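Before you sign: a talk with Éabha Lenihan on looking at used cars

By Fadwa Bouazza

When I bought my first car in this country, I looked at the paint, I sat in the seat, and I paid. It was a nice blue hatchback and it needed a transmission before the winter. I told this story to Éabha Lenihan when we met, and she did not laugh. She asked me only which month I had bought it and whether the engine was warm when I came to see it.

Lenihan inspects used cars for people who are going to buy them. She has done this work from Drimdale for 20 years, first for a dealer called Bamer and then on her own. We spoke at half past seven in the morning, when she had one inspection finished and a second one waiting.

I wanted to know why the warm engine was her first question.

"A warm engine starts easily," she said. "I ask the seller on the phone to leave the car alone until I arrive. Then I put my hand on the hood. If it is warm I am not angry, I go and drink a coffee and come back later. But I write it in the report."

Her reports are two pages. The first page is what she found, and the second page is what she could not check and why. She told me that customers read the first page and that she wishes they would begin with the second. On a car parked against a wall, for instance, she may not see one side well. On a car with a large plastic cover under the engine, she will not see small leaks unless the seller agrees to have the cover taken off. Some sellers agree, many do not.

I asked about the words in the advertisements, which were for me the hardest part of buying a car here. What does it mean, "runs great"?

"It means the car runs," she said. "I don't read the adjectives. I read what kind of work was done and I ask for the paper. If a person writes 'new brakes', I would like to know if it was the pads, or the pads and the rotors, or the rear ones also. A good seller answers in one minute because he remembers paying for it."

She showed me an invoice that a customer had allowed her to keep, with the name covered. The total was $2,125, for a timing chain and the parts around it. The car had been sold with the phrase "small noise at start, normal for this engine." Lenihan had not inspected it before the sale. She was called after, and she says those calls are the ones she likes least.

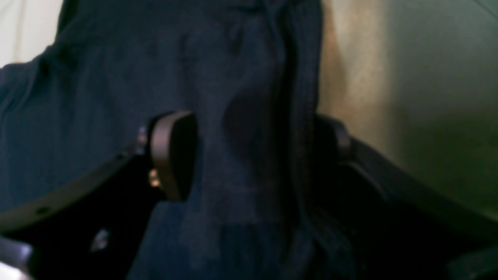
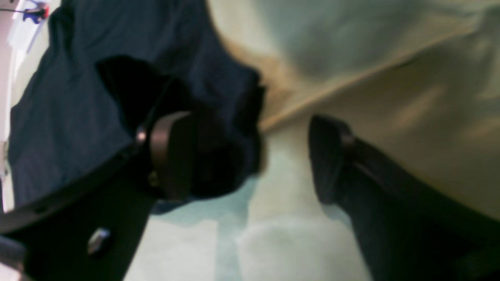
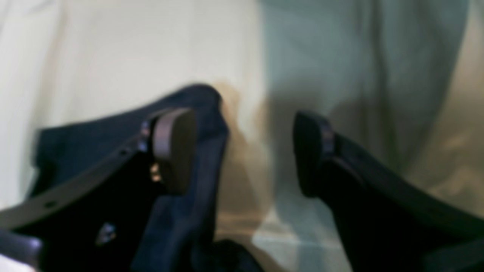

Gripper in close-up; dark blue fabric in the first.

We talked then about the test drive. I had always thought that a test drive was for finding out if you like the car. Lenihan has a fixed route, 22 miles long, which goes out toward Cullinane and returns by the old road. There is a long hill on it, a piece of highway, and a parking lot with a rough surface where she turns the wheel fully to the left and fully to the right at low speed, with the window open.

"The radio is off," she said. "And I ask the owner, very politely, to not talk. This is difficult for some owners. They talk more when there is a noise."

She drives the route the same way every time - same speed on the hill, same place to brake - and this is how she notices a difference. On the highway she takes her hands a little light on the wheel, but never off it. She does not trust her memory after the drive, so she stops twice to write.

I asked if there is a mileage at which she tells people not to buy. She shook her head.

"People want one number from me. I have seen a car with high miles and a full folder of receipts, and I told the customer to buy it. I have seen a car with very low miles that had been sitting under a tree, and the tires were cracked, and the brakes were stuck, and there was a nest in the air box." She stopped for a moment. "That one I also liked, but not for that price."

Last October was her busiest month. On one day she looked at 8 cars, and she says she will not repeat it. By the last car she was checking the same wheel twice and had forgotten the spare completely. She called the customer in the evening and went back the next morning without charging.

What about the electronic side? She carries a scan tool, a Femis, in a cloth bag with a broken zipper. She reads the stored faults, but she looks first at how long ago the memory was cleared. If it was cleared that same week, she asks the question directly. There can be an innocent answer, such as a new battery, and then she asks to see the battery.

Before I left, I asked what a person can do who has no money for an inspection. She thought about this longer than about the other questions.

"Go in daylight. Bring a friend who doesn't want the car. Look at the title and compare the number with the number on the car, every character. Lift the carpet in the trunk. And eat something before, because hungry people buy fast."

Her second customer was already standing by the door with a folder in his hand. She asked him if the engine was cold.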